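Stomo (software)

Stomo is a component library and build tool for web interfaces. It is used mainly for browser-based business applications such as booking systems, stock control screens and customer account pages. The project was started by the developer Dušan Shehu while he was working on contract for the software firm Josteck, and it is released under a permissive open source licence.

The library is written in TypeScript and compiles to standard custom elements, so its components can be placed in a page without a particular framework. Wrappers for several common frameworks are kept in a separate package.

History

Shehu began the code as a set of shared form controls for Medrano, a room and equipment booking product made by Josteck. Medrano had been built by several teams over a long period, and the same date picker existed in 6 versions across the application, each with its own keyboard behaviour and its own error messages. The first aim of the work was to replace these with one control.

The controls were later moved out of the Medrano code and given their own repository. Josteck agreed to publish them in July, under the name Fomano. The name was dropped before version 2, when the build tool was added and the two parts were combined as Stomo. Some older packages still carry the Fomano prefix, and the command line tool accepts it in configuration files for the sake of older projects.

Version 2 also changed how styles are handled. Earlier releases placed all rules in a single global style sheet, which often clashed with the host page. From version 2 onwards, each component carries its own styles and exposes a fixed list of custom properties for colour, spacing and type.

Design

Layout in Stomo is based on a grid of 24 columns. Components do not set their own outer margins. Spacing between them is decided by the container, which can be a row, a stack or a panel. A panel with no content keeps its background and padding and shows nothing else unless an empty message is supplied.
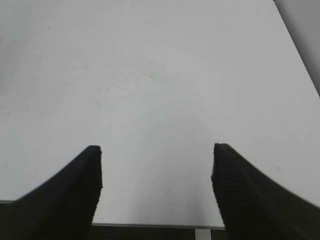 Components

The standard package covers form fields, tables, dialogs, menus, tabs and notices. Charts and maps are left to other libraries.

The table component is the largest part of the code. It supports sorting, column resizing and row selection, and it draws only the rows near the visible area once a table has more than 200 rows. This limit can be changed or switched off. Printing a long table requires it to be switched off, which the documentation covers on its own page.

Form fields report their state through the browser's built-in validation system. Error text is linked to the field for screen readers, and focus moves to the first invalid field when a form is submitted.

Build tool

The build tool reads a project's templates, works out which components are used and leaves the others out of the final bundle. Components created by name at run time cannot be found in this way and have to be listed in the configuration file. A missing entry produces a warning in the browser console during development, but no warning in a production build.

Maintenance

Releases are numbered in the usual three-part form. Shehu remains the lead maintainer. Changes to the public interface are proposed in writing and stay open for comment before being merged. Removed features are marked as deprecated for at least one minor release.

See also

Custom elements
Design system
Front-end web development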